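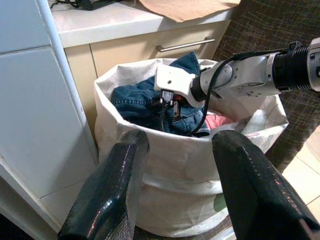 What is wash day?

Wash day is the day a household sets aside for doing its laundry, and the name also covers all the habits that grew up around it, from soaking the night before to ironing the morning after.

I've kept this entry for the Limdale household encyclopedia going for a good while now, and it has grown a lot since the first version (which was mostly me complaining about starch). It covers the custom in general, with extra detail on our own valley because that's what I know best. If you want stain removal, that has its own entry.

Name and meaning

Wash day, washday and laundry day all mean the same thing. Older people around Limdale also say "the big wash," meaning sheets and towels, as opposed to "the small wash," which was collars, socks and anything the baby had got to. I grew up with both and still use them, and I still get funny looks for it. In a lot of English-speaking places the traditional day was Monday. The usual explanation is that Sunday's roast left cold meat for Monday, so whoever ran the kitchen could leave the stove to the hot water and still put a meal on the table. I like that story, though I've also heard that people simply wanted the clothes clean and put away well before the next Sunday, and both could be true at once!

Before machines

Doing laundry by hand took most of a day and often spilled into the next one. Water had to be carried in, heated, carried to the tub, and then carried out again when it was gray. Whites went first while the water was cleanest and hottest, then colors, then work clothes, and the last water was often used on the floor or the front step. Clothes were rubbed on a washboard or pounded with a dolly (a stick with legs or a cone on the end), wrung out by twisting or with a hand-cranked wringer, rinsed, and wrung again.

Bluing deserves a mention. A little blue dye in the last rinse makes yellowed cotton look whiter to the eye, and you can still buy it. I use it on pillowcases twice a year and it works very nicely, but go easy, since my first try gave me a set of pillowcases the color of skim milk.

The Firneck wash house

Our local public wash house stood at Firneck, on the stream below the bridge. It had 23 stone troughs, and you paid for a trough by the half day. A ledger that survives in the village hall lists 2774 paid half days for a single year, which seems like a lot of scrubbing for such a small place until you remember that people walked over from the farms too. The busiest month was March, when the winter blankets came off the beds and everybody wanted the same dry, windy days.

The roof is gone now, but the troughs are still there and you can walk down to see them. Wear decent shoes, the path is slick.

Machines at home

Powered washers changed wash day more than anything else did. Early electric models moved the clothes around in a tub but left the wringing to you, with a pair of rollers on top that were hard on buttons and worse on fingers. Automatic machines that could fill, wash, rinse and spin without anyone standing there came into ordinary homes bit by bit, and once they did, there was a lot less reason to save everything for one day.

There are two main kinds. A front loader tumbles the clothes through a small amount of water. A top loader takes them in from above, and it either twists them around a central post or churns them with a low plate at the bottom. Top loaders usually let you drop in a forgotten sock after the start, and you don't have to crouch. Front loaders tend to use less water. I've lived with both and I'm a top loader person, mostly on account of my knees.
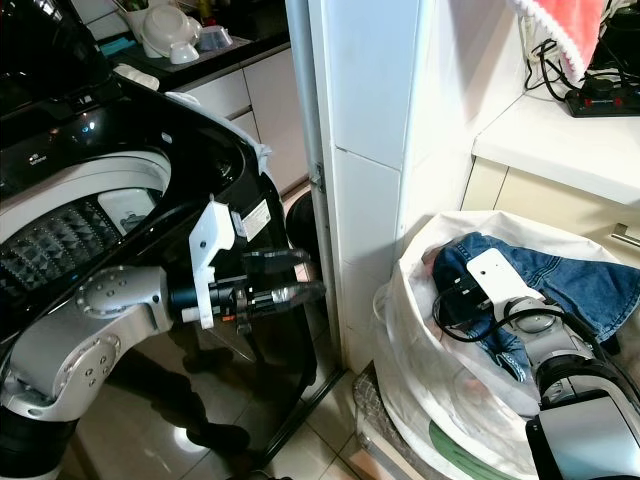 A black top-loading washing machine with a perforated drum.

The holes in the drum wall let water pass between the inner drum and the outer tub, and during the spin that's the way the water leaves the clothes. Faster spinning leaves less for the line or the dryer to deal with. The first machine I bought myself, a secondhand Flutard, had one spin speed and walked across the kitchen tiles whenever I put a bath mat in it.

Sorting and temperature

Everybody sorts differently and everybody is sure they're right. The common method is whites, lights, darks, and then anything delicate by itself. Some people sort by fabric weight as well, so the zippers on jeans don't chew up thin shirts, and I've come around to that.

For heat, the old habit was the hotter the better, and many machines sold in Europe still offer a 90 degree Celsius cycle for cottons. Cold or warm water is fine for most everyday clothes with a modern detergent. Save the really hot cycles for things that can take it, and check the care label before you trust me on anything.

Drying

Line drying is still very popular here. Ibarra, the hardware store on the square, sells cotton line by the yard and will cut whatever length you ask for. Hang shirts by the hem, pants by the waistband, and keep dark things out of the strongest sun. Freezing weather is no reason to stay in, by the way! Frozen sheets do dry, slowly, because ice can pass straight into the air without melting first. They come in stiff as doors and smelling wonderful.

Wash day today

Most households I know run a load whenever the basket is full, which might be any evening of the week. Limdale has 4000 residents and one laundromat, and on Mondays it is still noticeably busier than the rest of the week.

See also: Bluing; Clotheslines; Ironing; Soap making; Stain removal

Last revised 18 April 2018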